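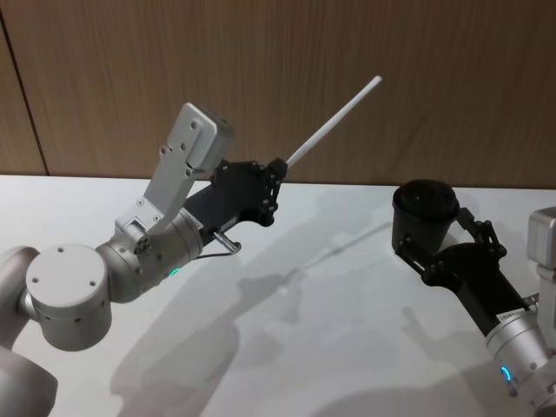

Left arm with the rod, right arm with the cup. Leka two-arm kit on the bench.

Leka dual kit, worth it at the Midville price?

pislow_pete
1 August 2022
Took the plunge on the two-arm bundle from Midville. Hardware first: the arms are lovely, mostly silver and rounded like a kitchen mixer with ambitions. The black grippers are less lovely but they do grip. My gripe is the bracket on the wrist. It sticks up high enough that I've rewritten the same approach path 5 times to keep it from clipping the other arm. Anyone else?

brotunska
Your light is green on the left and blue on the right. Mine are both blue when they're happy. Did you read the manual or are we going on vibes?

pislow_pete
The manual gives the lights one page, and half of that page is a warranty notice. Both arms move. I'm calling it happy.

gearmouse
Green on mine was teach mode left on. Check page 20.

Enikő Lakatos
I run two of these at work. The bracket is fine if you mount the bases farther apart. Midville's drawing has them too close and they've known it since the first batch. Also route that cable along the underside properly. I snagged mine and the replacement took 50 days.

brotunska
Disagree on the bases. Move them out and you lose reach in the middle, and the middle is where all the two-handed stuff happens. I'd sooner put up with the bracket.

Enikő Lakatos
You lose a little reach. You lose more when the arms hit each other.

gearmouse
Can it handle a clear cup? Black on a white table is about as easy as it gets.

pislow_pete
Haven't tried. I own one clear cup and I like it.

toldyaso
$2337 for the bundle and then you find out the software seats are extra. For that money I can pick up my own cup.

brotunska
First seat is included. It's on the order page, under the thing you scrolled past.

toldyaso
One seat. Two arms. Do the math.

Enikő Lakatos
One seat runs both arms. Pete, what base spacing are you on now?

pislow_pete
Whatever the drawing said. I'll get the wrench.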